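Home | Checklists | Rooms | Laundry | Contact

Floor and Soft Goods Check, Maldonado House, Playroom and Laundry Corner
Walked 29 January 2024

I love doing this room! It gets more use than the rest of the house put together, and it has come on so much since the July walk. Items are marked OK, FIX or WATCH, with my comments after each.

1. Walkway from door to window clear: OK
Wide open the whole way. The low shelves have moved to the long wall and what a difference it makes (I could walk through with a full basket on my hip and never look down).

2. Rug corners flat: OK
All of them lie down nicely. The tape from last summer is gone and the new Hasetti grip pad is doing its job.

3. Rug does not slide underfoot: OK
Pushed it hard with one foot at each end. No travel on the door side, a tiny bit on the window side, well inside what I'd accept.

4. Cloths, towels and clothing off the floor: FIX
Our one real slip-up. Anything soft on a walking surface counts, even for a minute, even on carpet.
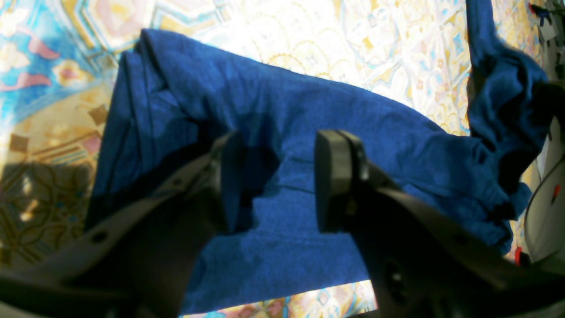 Loose fabric is the trip hazard I write up most often, and it's such an easy one to put right. A cloth lying flat on a hard floor at least shows up well. Put the same cloth on a busy rug and your eye slides right over it, although a strong royal blue like this one does stand out even against a bright pattern. The folds matter too: a doubled edge or a bunched-up part stands higher than people expect and can catch a toe. Pick up, shake out, fold, shelf. Please don't park things "just for now" on the rug, there's a perfectly good bench!

5. Hooks and rail secure: OK
Pulled down on every hook. Solid. The rail by the machine has been refitted with longer screws, thank you to whoever did that.

6. Folding bench stable: WATCH
Slight rock at the left end. A felt pad under that leg should do it. If it's still moving at the next walk I'll change this to FIX.

7. Shelf loading: OK
Heavy bedding low, light things high. The label on the Ladovgate unit gives 18 kg per shelf and we're nowhere near it.

8. Space behind dryer: OK
Lint cleared, hose not kinked. Lovely and clean back there.

9. Cords: FIX
The lamp cord runs across the gap between bench and wall. Move the lamp to the outlet on the other side. The cord is 200 cm, so it will reach easily.

10. Lighting at floor level: OK
Both bulbs working. Bright enough to spot a dropped sock from the doorway, and I did spot one (picked up on the way past).

Follow-up
- Item 4: same day, every day. Last one out takes a look at the rug.
- Item 9: within 2 days.
- Spare grip pad is on order from Grirance, size 122 x 200 cm, for the hall runner.

Really good room, keep it going!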